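Company > About Nerden
21st August, by the Nerden office
Filed under: Who we are, Sitting rooms

Hello, and thanks for wandering over to our about page! I started Nerden 17 years ago with a borrowed estate car, a box of dusters and a leaflet I'd typed up at the kitchen table (there was a spelling mistake in it, and it was in the word "tidy"). We look after living rooms, mainly. Other firms in Grimesgate will do your ovens and your gutters and I'm happy to pass you on to them, but the room where everybody sits down in the evening is the one I've always liked best, and after a few years of trying to be all things to all people I went back to it.

We have 52 homes on the books at the moment, most of them in the town and a handful out towards Hyun. Some want us every week, some ring up when the relatives are coming. A lot of them have what I'd call proper front rooms – the big suite, the heavy table, the rug that came from somewhere and has a story. I love those rooms. They do show every scrap, though.
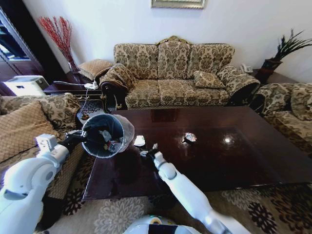 Crumpled paper on the coffee table, and a lined bin to put it in.

So, how do we go about it? Litter first, always. Before a cloth comes out of the bag we take a small bin with a clean liner round the room, and everything that's obviously rubbish goes in. Wrappers, tissues, the backing off a sticky plaster, till receipts if you've told us you don't keep them. If you haven't told us, receipts go in a pile on the side and you can sort them yourself. I learnt that one in my first year from a lady who'd been saving hers for a fridge guarantee, and I had to go through her wheelie bin in the drizzle.

The bin comes to the table. You'd be surprised how many people carry things across the room one at a time, dropping half of it on the way! Hold it near the edge and pick up into it, and don't sweep with your hand, as there's usually grit in among the paper and a high gloss top will scratch if you so much as look at it. We pick things up singly and then dust, and polish last if you've asked for polish. The only thing we put on a dark shiny finish is a barely damp cloth and then a dry one. We did get talked into a bottle of something called Premeo a while ago and it left a bloom on my own sideboard that took me a whole weekend to shift, so please don't ask for it.
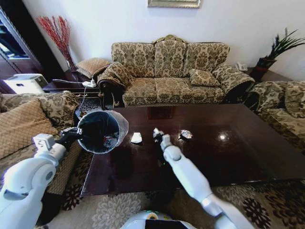
Small white scraps on a dark glossy top, with the damask sofa behind.

Next come the seats. Patterned upholstery is kind to crumbs, and by that I mean it hides them, so we go by feel as well as by eye. Cushions off, down the sides, along the back seam, cushions on again. If your throw pillows have a right way round, do say. We write it on your card and the next person follows it. Coins go in a saucer and pens go with the coins. I once found a whole boiled egg, still in its shell, and put it in the saucer as well since I couldn't think what else to do.

Liners get asked about more than anything else we do. We fold them well down over the rim so they stay put, and we change them every visit, full or not. 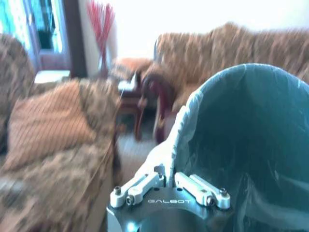

One of our customers wrote back after her first month to say she'd never have thought a folded-over bin bag could please her so much, but hers had been sliding down inside the bin for years and could we please show her husband how to do it. We did, and he's very good at it now.

Rugs are the last job, working from the far wall back to the door. We check the floor for bits before the hoover goes on, especially on the big flowery designs where a scrap of something pale can sit in the pattern and pass for a petal. Fringes are combed out by hand. We don't shampoo, and we don't lift heavy tables to get underneath unless there are two of us and you've said yes beforehand. 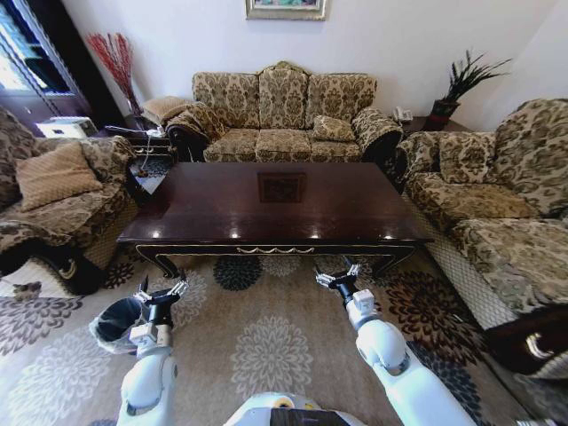 This page last changed: November

A few practical bits. Our office is on the first floor over the key cutter's in Grimesgate, and the bell is the bottom one in spite of what the label says. We travel up to 11 miles, and Hyun is inside that, just. A first visit takes longer than the ones after it and we charge it at the same hourly rate. We bring our own cloths and liners; you lend us your hoover. If you'd like a particular bin used in a particular room, leave it out where we can see it.

If there's something you'd hate us to touch, put it on the card too. Telephones, plants, the pile of post on the arm of the chair – all perfectly fine to leave alone, and we'll dust round them.

The phone's on from nine until four, and there's a machine after that which I do listen to, usually with my coat on.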